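Section 5: Mounting the Arms, Squaring the Walls and Running Your First Sort

By the end of this section you'll have two arms bolted down, talking to their boards and putting toy bricks into bins. It's my favorite part of the whole Nolton build! The table and wall panels from Section 4 need to be standing before you start, but they don't need to be perfect yet. We'll true them up as we go.

You will need:
Both arms, with grippers fitted
Two square mounting bases and their bolts
Hex keys (the long-handled kind saves your knuckles)
A tape measure and a marker
Two bins and a handful of toy bricks
Cable ties, the reusable sort if you have them

5.1 Fixing the bases

1. Slide the T-nuts into the slots of the front rail before you do anything else. If you forget, you'll be taking the end caps off again, and I've done that more times than I want to admit.

2. Set the left base on the rail and start all the bolts by hand. Leave them loose.

3. Do the same on the right. Slide the bases until they are 400 mm apart, measured between the inside edges.

4. Tighten the bolts in a cross pattern, a little at a time. Check the measurement again when they're snug.

CAUTION: Have a second person hold the arm upright while you bolt it to its base. An unpowered arm folds at the elbow without any warning, and the upper link is heavy enough to hurt a hand.

Note: Sandro Serra built his Nolton at the Clullstead workshop with the bases on the side rails. It works, and it gives you more reach toward the back, but the joint limits in the stock file won't match. Stay with the front rail for your first build.

5.2 Cables and boards

1. Route each arm's cables along the outside of the links. Leave a generous loop at the elbow, then bend the joint through its full travel by hand with the power off. The loop should never go tight.

2. Tie the cables loosely. You want them to slide a bit under the ties.

3. Fix one control board at each base and plug the arm into it. The connectors are keyed, so if one needs force, turn it over.

4. Connect the power supply, then switch on. A green light on each board means it has power. It doesn't mean the arm has been found, so carry on to 5.4 before you celebrate.

CAUTION: Never plug or unplug an arm while its board is live. Switch off at the wall, wait 10 seconds, then pull the connector.

5.3 Walls and tabletop

The walls keep stray bricks off the floor and give the camera a steady background. They're also the fun bit, because they can look like anything you please. Plain white is fine. So is paint! Libor Kolář let his daughters loose on the first set of panels at Binomdale and the sorting ran as well as ever. Use matte paint if you can find it, and let it dry flat overnight before the panels go back in.

1. Stand the panels against the corner posts and check each corner with a square.

2. Lay the tabletop covering down from the back edge and smooth it toward you. A bubble under the bins will throw your pick height off.

3. Keep the vent grille at the front clear. Tape, marker caps and spare screws all love to end up in there.
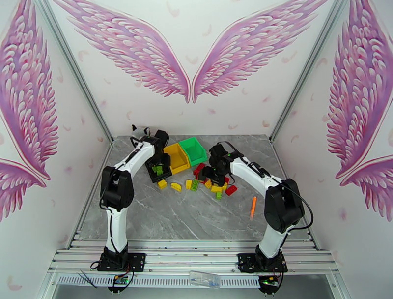 5.4 Waking up the arms

1. Clear everything off the tabletop, including your tools.

2. Start the Sekiguchi control program and choose Find Arms. Both should be listed within a few seconds. If only one turns up, swap the two data cables. If the missing arm changes sides, you have a bad cable.

3. Choose Home, left arm first. Let it finish before you home the right.

4. Set the speed limit to 80 mm per second. I know it feels slow. Leave it there until you've watched a full sort from start to finish with your hand near the stop button.

CAUTION: Keep your head and arms outside the walls whenever the motors are on. Two arms share this table, and the collision check only knows about the arms. It doesn't know about you.

5.5 Your first sort

1. Place the bins side by side toward the back of the table with their open fronts facing the arms. A slight angle is fine.

2. Tip a small pile of bricks in front of them. Mixed colors are good, and a brick or two lying on its side makes it more interesting.

3. Teach each arm its drop point by guiding the gripper over the bin and pressing Save. Keep the jaws well above the rim.

4. Press Run, with one arm enabled. When that goes well, enable the other and enjoy the show. The first time they take turns over the same pile is wonderful to watch.

If a gripper closes on air, lower the pick height by 5 mm and try again. If it pushes bricks across the table without gripping them, the jaws are opening too late, so raise the Open Early setting one step. Curved bricks slip more than square ones, and a strip of thin rubber on each jaw helps a lot.

Once both arms get through a pile without a stop, save your settings under a new name and go on to Section 6, where we bring the speed up.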